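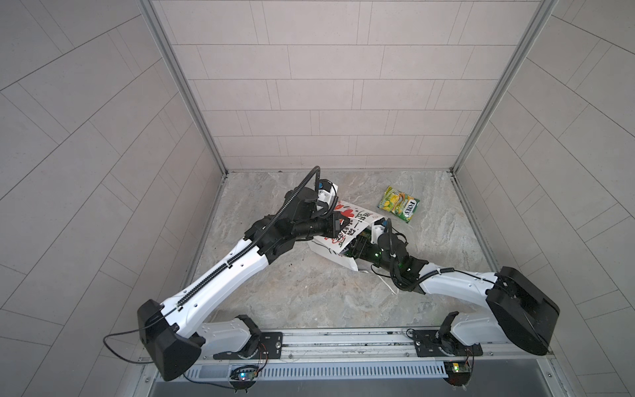
Flososden is a software package for planning and controlling the movement of two robot arms that share one workspace. It was written by Nuvberg, which still maintains it, and is used mainly for handling soft items such as bags, cloth and packets. The package covers the path from camera input to joint commands, but leaves motor-level control to the maker of the arm.

Background

Work on Flososden began as an extension to Ultwood, an earlier Nuvberg planner for single arms. Ultwood treated every object as a rigid shape, and its plans often failed when the object bent or folded after being gripped. A second arm could be added by running another copy of the planner, but each copy saw the other arm only as an obstacle. Flososden replaced this arrangement with one planner that works out the movement of both arms together.

The first version was released to outside users in November. It could read Ultwood configuration files, and a conversion tool is still supplied.

Design

The software is divided into a perception module, a task layer and a motion planner. The perception module marks out the visible surface of each object and looks for features that are useful for gripping, such as edges, handles and openings. It does not build a full model of a soft object. A fresh estimate is made from each new set of camera images, and older estimates are given less weight.

The task layer is written as a graph of short steps. Each step names an arm, a target feature and a condition for moving on. Steps for the 2 arms can be tied together, so that one arm keeps its grip while the other is moving. This is known in the documentation as a hold link. If the held edge is lost, the linked step is stopped and the graph returns to the last point at which both arms were clear.

The motion planner checks for contact between the arms, and between each arm and the walls and floor. Contact with the object itself is allowed where a step calls for it. Before a movement is sent to the arms, the planner makes up to 2,000 trial paths and scores them by length, clearance and the bend they would put on external cables. Cable bend was added after users reported plans that were free of collisions but wound the wrist cables too tightly.

Bag handling

Paper bags are a common test of the package, as the opening can be hard to find when a bag is lying down. The usual graph has one gripper take the upper edge while the other goes in through the mouth. The planner limits the speed of the second arm once its fingers pass the estimated line of the opening, where the cameras may no longer have a clear view of them.

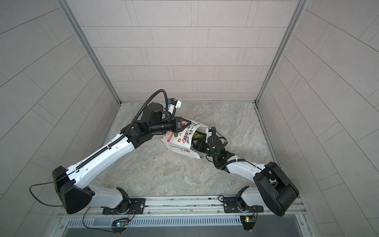 The left gripper holding the top edge of a paper bag, with the right gripper inside the opening.

Handles made of string or cord are treated separately. They are recorded as thin features to be avoided unless a step names them as a target.

Tooling

Flososden comes with a viewer called MacDonald, which plays back camera images, joint positions and the state of the task graph on a single timeline. Users can stop at any point, change a setting and plan again from there without running the arms. MacDonald also reads logs from Ultwood, although hold links are not shown for these.

The standard test set contains 31 recorded tasks. It is used to compare releases, and results are given for each task separately – no overall score is published.

Limitations

The package supports no more than 2 arms in one workspace. Both must be fixed to a common base whose position is known, and moving bases are not supported. Clear plastic and shiny wrapping are listed as known problems for the perception module. Hold links cannot be nested.

See also

Motion planning
Bimanual manipulation
Ultwood

This page was last edited on 7/17/26.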